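How to Pack Away a Heated Hand Warmer for the Off Season

Posted 7/22/18 in Home Storage

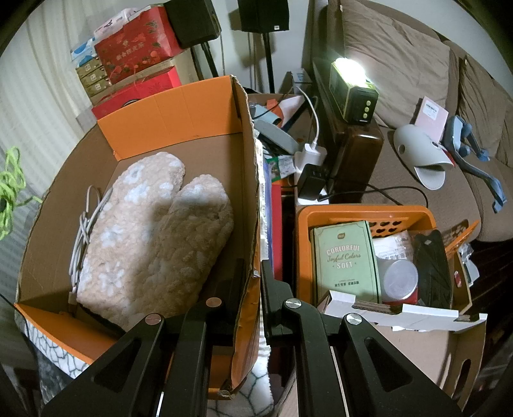
A fuzzy heated hand warmer in an open cardboard box, with its cable coiled along one side.

Plug-in hand warmers, foot warmers and small heated pads tend to get put away badly. They come out again in December with a kinked cord, a flat patch in the fleece and a smell of closet. Packing one properly takes a few minutes once it is clean and dry, and you can do it with the box it came in or any carton of a similar size.

The steps work for most soft heated items with a cord. If the manual for yours says something different, go with the manual.

What you need

The warmer and its cable
A cardboard box, deep enough that the flaps close without pushing down on the fabric
A soft brush or a dry cloth
A paper tag or a strip of masking tape
A pen
Packing tape, only if the flaps won't stay shut

Step 1. Unplug it and let it cool

Take the plug out of the wall first, then disconnect the cable from the warmer if it comes off. On some models the cable is sewn in, so don't pull hard to find out. Leave the warmer lying open on a bed or a chair until it is at room temperature all the way through. The lining holds heat longer than the outside does, so put your hand in and check.

Step 2. Clean it

Brush the outside in one direction to lift crumbs and hair. Long pile can be brushed again the other way if it looks matted. Turn the opening toward a lamp and look at the lining, where most of the lint collects.

Check the label before you use any water. Some warmers have a heating element you can remove, and the cover can then be washed. If the element is fixed, use a barely damp cloth on the marks and stay away from the spot where the cable goes in. Never put a warmer with a fixed element in the washing machine unless the label says you can.

Dry it in the open air. I give mine a full day, two if the weather is humid. Don't switch it on to dry it out.

Step 3. Check the cable

Run the cable through your fingers from the plug to the warmer. You are feeling for flat spots, nicks and places where the outer cover has gone stiff. Look closely at both ends, where most of the bending happens. If you find bare wire, scorch marks or a loose plug, don't store it for next year. Throw it out or replace the cable with the correct part from the maker.

I used to keep a drawer of spare cables and try them until one fit. Don't do this. Two plugs can look the same and supply different power.

Step 4. Coil the cable

Make loose loops as wide as your palm and let the cable fall the way it wants to go. If it starts to twist, let it hang for a minute and begin again. Don't wind it tightly around the warmer, and don't fold it back and forth in a tight bundle. The loops can be held with a twist tie or left alone if the box is snug.

Step 5. Put the warmer in the box

Lay the warmer in first, on its base if it has one. A mitten shape should have the thumb pointing into the open part of the box so it doesn't get folded under. Slide the coiled cable down beside it, along the edge, and leave some slack where it joins the fabric.

Check the fit before you close up. If the flaps press on the fleece, the box is too small. If everything slides when you tilt it, fill the gap with tissue paper.

A torn flap doesn't matter much for indoor storage. Fold the good flaps over it and run one piece of tape across the top. A box with a soft or stained bottom should be replaced.

Step 6. Label it

Write what it is and which cable goes with it on the outside of the box. Put the label on the short side, where you will see it on a shelf. If the cable comes off, wrap a bit of masking tape around it near the plug and write "hand warmer" on that too – white cables all look alike by the time the cold weather is back.

The instructions go flat on the bottom, under the warmer.

Step 7. Pick a place for it

A closet shelf or the top of a wardrobe is fine. Attics get too hot in summer and many basements are damp. Keep the box near the top of the pile, with nothing heavy on it. Gift boxes and empty bags can go on top since they weigh next to nothing.

When you take it out again

Uncoil the whole cable and repeat the check in step 3. Shake out the fleece, plug the warmer straight into a wall outlet and run it on the lowest setting while you are in the room. If it smells of burning or one area gets much hotter than the rest, unplug it and stop using it.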